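纺织材料基础 第六讲 织物与水:润湿、芯吸、持液与干燥

授课:Jalen Holloway
适用:材料与家用纺织品方向
先修:第二讲(纤维的横截面与表面)、第四讲(机织与针织组织)

6.1 本讲范围

第四讲处理的是干态织物。本讲加入液态水和水蒸气,考察四个过程:水滴与表面接触时的润湿,水沿纱线和孔隙移动的芯吸,织物在重力或压力下保留水分的持液,以及水分离开织物的干燥。四个过程受不同的结构参数控制,文献和商业资料里常统称为“吸水性”,读的时候要先弄清测的是哪一项。

染色、上浆中的液体传输留到第九讲。防水涂层只在6.3节末尾提及。

6.2 水在织物中的存在形式

按结合方式可分为三类。

结合水。与纤维大分子上的亲水基团(羟基、氨基、羧基等)形成氢键,进入无定形区,引起纤维横向溶胀。棉、粘胶、羊毛这类水较多,涤纶、丙纶极少。

毛细水。存在于纤维之间、纱线之间的小孔隙中,由弯月面两侧的压差维持。离心脱水能去掉其中一部分,孔径越小越难去掉。

自由水。存在于较大的孔隙和织物表面,悬挂时在重力作用下即可流出。

回潮率只涉及织物与空气中水蒸气的平衡,定义为

R = (m₁ − m₀) / m₀ × 100%

m₁为平衡后的质量,m₀为烘干质量。分母是干质量。含水率的分母是湿质量,两者混用是实验报告里最常见的错误。标准大气下棉的公定回潮率为8.5%,涤纶为0.4%,相差约二十倍。这个差距描述的是吸湿能力,不能直接推出两种织物擦水的快慢。涤纶超细纤维布的回潮率很低,持液量却可以很高,水几乎全部以毛细水的形式存在。

吸湿存在滞后:同一相对湿度下,从湿态放湿到平衡所得的回潮率高于从干态吸湿到平衡所得的值。调湿时一律从干侧进入平衡,试样先做预干燥,不得把刚洗完的试样直接放进调湿箱。

6.3 润湿与接触角

理想光滑表面上的平衡由杨氏方程给出:

γsv = γsl + γlv cosθ

θ小于90度时,液体有自发进入孔隙的趋势;θ大于90度时,需要外加压力才能进入。纯水在20摄氏度时的表面张力约为72.8毫牛每米,加入洗涤剂后显著下降,同时固液界面张力也改变,接触角随之减小。

织物表面粗糙且多孔,测得的是表观接触角。有两种常用的修正。Wenzel模型假定液体完全填充表面凹凸,cosθ* = r cosθ,r为真实面积与投影面积之比,总大于1,因此亲水者更亲水,疏水者更疏水。Cassie–Baxter模型假定液滴下方留有空气,固体只占接触面积的一部分,表观接触角由此增大。拒水整理后的起绒织物接近后一种情形,绒毛被压倒后可能转入前一种,拒水效果随之丧失。

课堂上常有人用“滴水是否成珠”来判断纤维种类。这一判断不可靠。未精练的原棉带有蜡质,水滴可以停留相当长的时间;经亲水整理的涤纶则迅速铺展。表面的那一薄层物质决定了润湿,纤维主体的化学组成只在表面干净时才起作用。

柔软剂的影响也属于这一类。阳离子柔软剂吸附在带负电的棉纤维表面,疏水链朝外,手感变滑,接触角变大。反复使用而漂洗不足时,棉织物擦拭水渍会出现推水现象,即水被布推着走而不进入布内。去除办法是热水加阴离子洗涤剂重洗,漂洗充分,不再加柔软剂。醋酸在漂洗中主要中和残碱,对已吸附的柔软剂作用有限。

6.4 芯吸

把孔隙简化为半径r的圆管,竖直放置时的平衡高度为

h = 2γ cosθ / (ρ g r)

取r为50微米,θ为0,得h近300毫米。若其他条件不变而θ为85度,cosθ仅为0.087,高度降到二十几毫米。由此可以看出,接触角接近90度时,小幅变化会引起芯吸高度的大幅变化,微量的油剂残留足以使一组数据失去可比性。

忽略重力时,液体前沿的位置服从Lucas–Washburn方程:

L² = (γ r cosθ / 2η) t

L与时间的平方根成正比。作L²–t图,初始段应为直线,斜率是织物的芯吸系数。曲线后段向下弯曲,原因有重力、蒸发和纤维溶胀引起的孔径变化。棉织物的偏离通常早于涤纶,因为溶胀同时缩小孔隙并消耗液体。

注意r在两个式子中的位置相反。孔径减小,最终高度增加,上升速度却下降。比较两种织物时,早期读数与终点读数可能给出相反的排序。报告中必须写明读数时刻。

纱线捻度的作用与此一致。捻度低,纤维间隙大而不规则,通道容易中断;捻度适中,纤维排列紧密,通道连续;捻度过高,间隙过小,流动阻力上升。经向与纬向的结果一般不同,应分别取样。

6.5 组织结构与持液

单位面积的持液量取决于孔隙体积和在给定压力下能保住多少孔隙中的水。以下按组织说明。

平纹机织物。交织点多,厚度小,孔隙体积有限。干得快,持液少。用作餐巾、衬里。

纬平针织物。由线圈串套而成,线圈弯曲使纱线之间留有空间,受拉时线圈转移,孔隙形状随之改变。边缘易卷,纵行方向的两侧向反面卷,横列方向的两端向正面卷。裁取试样后应在调湿条件下放平,用细针或轻质压条固定,不得用熨斗压平。

毛圈机织物。由地经、毛经和纬纱构成,地经张力大,毛经张力小,打纬时毛经被推起成圈。常用三纬一圈。毛圈提供表面积和纱线间空间,地组织提供强力。圈高增加,持液量增加,干燥时间也增加,且勾丝概率上升。

割绒织物。将毛圈顶端剪开。手感柔软,但纱线端部散开后容易倒伏,初次接触水时的吸收常慢于未剪开的一面。单面割绒的毛巾擦拭应使用毛圈面。

华夫格组织。以浮长线形成凹凸方格,凹处能容水,厚度由组织产生。洗后收缩较大,尺寸稳定性需单独检验。

毛圈织物与单层软织物在自然放置时的形态差别,也影响水的分布。前者厚,弯曲半径大,褶少;后者抗弯刚度低,在自重下形成管状或波浪状的褶。褶内两层布相贴处形成附加的毛细空间,水会在该处聚集,离心后的残留水分布因此不均匀。 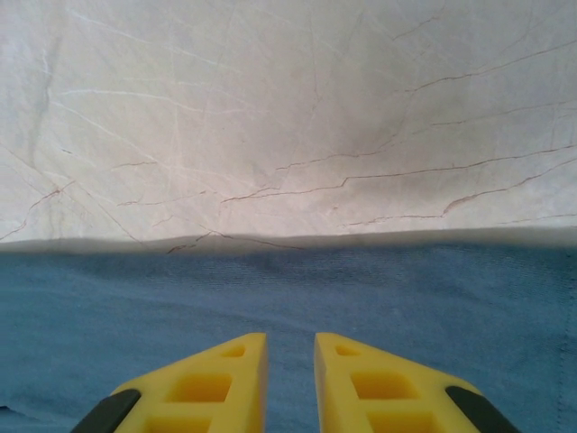
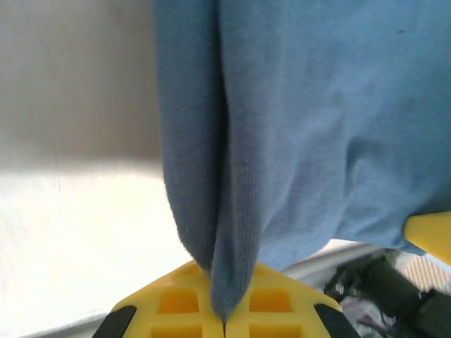

图6-1 蓝色毛圈巾与大理石纹表面。图6-2 浅蓝色软质织物的纵向深褶。

抗弯刚度用斜面法测定。试条沿水平台面推出,前端在自重下下垂,触及规定斜面时伸出长度的一半为弯曲长度c。单位宽度抗弯刚度

G = m g c³

m为单位面积质量。c以三次方进入公式,读数误差被放大到约三倍,因此每条须测两端两面,取平均值。针织试条卷边严重时本法不适用,改用心形环法或悬垂仪。

湿态下,棉纤维溶胀使纱线变粗,纱线间摩擦改变,单位面积质量也随含水增加。湿布看起来更“垂”,其中有质量增大的贡献,不能只归因于变软。讨论悬垂时应把两者分开,方法是把湿态弯曲长度与湿态单位面积质量一并列出。

6.6 接触面

擦拭是织物、水和被擦表面三者之间的过程。水从硬表面转移到布内的条件是布内孔隙的毛细压大于水膜附着于表面所需克服的阻力。硬表面的性质分三种情况。

致密不吸水表面。釉面砖、玻璃、完好的树脂面层。水只存在于表面,擦拭后残余为薄膜或微滴,由布的最细一级孔隙决定能擦到什么程度。粗纱毛圈布吸水量大,但容易留下水痕;细旦布吸水量小,收尾较干净。实际操作常先用前者,后用后者。

微孔吸水表面。天然大理石、石灰石、未封釉陶。水进入孔隙后,布只能带走表面部分,其余靠蒸发。方解石类石材遇酸分解,6.3节提到的醋酸漂洗液不得接触此类表面。石材上的纹理有矿物脉和开放裂隙两种成因,后者吸水快,干燥慢,外观上不易区分,可用滴水法观察颜色是否加深。印刷或浇注得到的仿石纹面不具有这一特征,应按面层材料处理。

有机涂层表面。漆面、蜡面。关注点转为摩擦与溶剂残留,水量本身影响较小。干布上的硬颗粒造成划痕,与布的纤维种类关系不大。

压力也要计入。手压使织物厚度下降,孔隙体积缩小,已经吸入的水可能被挤回表面。正确的做法是先以轻压接触,让芯吸完成,再更换干区。折叠成多层的布有效厚度增加,但各层之间的传递需要接触,中间夹空气时外层饱和而内层仍干。

6.7 干燥

恒定空气条件下,湿织物的干燥曲线分三段。

升温段。试样温度趋于湿球温度,失水速率上升,历时短。

恒速段。表面保持润湿,内部水以芯吸方式补充到表面,失水速率由空气侧传质决定,与纤维种类基本无关。质量–时间图为直线。

降速段。表面出现干区,蒸发面退入内部,速率由内部传质决定。结合水在此段末期脱除,速率最低。

两段交界处的含水量称为临界含水量。厚毛圈织物的临界含水量较高,降速段长。薄针织物几乎全程恒速。据此,比较干燥性能时应固定初始含水量,或同时给出初始含水量和曲线,只报一个“干燥时间”没有意义。

室温下水的蒸发潜热约为2.45兆焦每千克。机械脱水去除同样质量的水,能耗比加热蒸发低得多,因此提高离心转速通常比延长烘干更节能。限制条件是褶皱和局部变形,针织物与粘胶织物尤其明显。

悬挂晾干时,自由水向下迁移,底边最后干。对折悬挂会使有效厚度加倍,接触面内侧几乎不参与传质,应错开两层长度或撑开。平铺在不透气的表面上,只有一面蒸发,底面水分须穿过整个厚度。毛圈织物晾前抖动可使倒伏的毛圈立起,增加空气侧面积;干透后再抖动,效果较小。

6.8 气味与微生物

织物长时间停留在高含水状态时,皮脂与蛋白残留为细菌提供养分,产生挥发性脂肪酸等气味物质。需要控制的变量是高含水状态的持续时间,而非最终含水量。临界含水量高、降速段长的织物风险较大。涤纶对油性气味物质的吸附强于棉,洗后残留也较多,高回潮率的棉反而释放较少。

常见的处理有提高洗涤温度、使用含氧漂白剂、缩短洗后在筒内停留的时间。银系与季铵盐类整理剂的耐洗性差异很大,资料中若未给出洗涤次数和洗涤条件,抑菌率数据不予采用。

6.9 实验六:竖直芯吸与干燥曲线

本实验在Clurkitside楼的调湿室进行,每组18条试样,经纬向各半。织物取自Trernlow毛圈布与Chiu平针布两种坯料,洗涤剂统一用实验室配制的非离子型,不加柔软剂。

试条夹持后下端浸入蒸馏水,浸入深度以浮标线为准。水中加微量染料便于读取前沿,染料浓度各组一致。前沿不齐时读最高点与最低点,记录平均值和差值,差值过大的试条注明但不剔除。Morkico天平须预热,调零后不再移动。

干燥部分用同一批坯料另裁方形试样。浸透后离心,称重,挂入无强制通风的箱内,每隔固定时间称一次,总时长120分钟。称重时箱门开启时间尽量一致。降速段来不及测完的,据实标注终点含水量,不做外推。

数据处理要求:

芯吸部分给出L²–t图,拟合只取初始直线段,写明所取的时间范围。
干燥部分给出含水量–时间图和失水速率–含水量图,在后一图上标出临界含水量。
含水量一律以烘干质量为基准。
经纬向不得合并平均。
有效数字与仪器分度一致。

往届报告中反复出现的问题有:用含水率公式代入回潮率数据;把纯涤试样的恒速段速率高归因于“疏水”,忽略了初始含水量的差别;芯吸图横轴误用平方根时间而纵轴仍用L²;试条在夹持时被拉长,孔隙变形,前沿明显偏向一侧。最后一项在平针布上出现得最多,装夹时下端所挂张力砝码须用小号。

6.10 符号

γ 表面张力,毫牛每米
θ 接触角,度
η 动力黏度,帕秒
ρ 液体密度,千克每立方米
r 等效孔半径,米(6.3节Wenzel式中的r为粗糙度因子,无量纲)
L 前沿距离,米
c 弯曲长度,米
G 单位宽度抗弯刚度,牛米
R 回潮率,百分数

第七讲为热传递与保暖,需用到6.7节的潜热数值和6.2节的吸湿滞后,课前复习这两处。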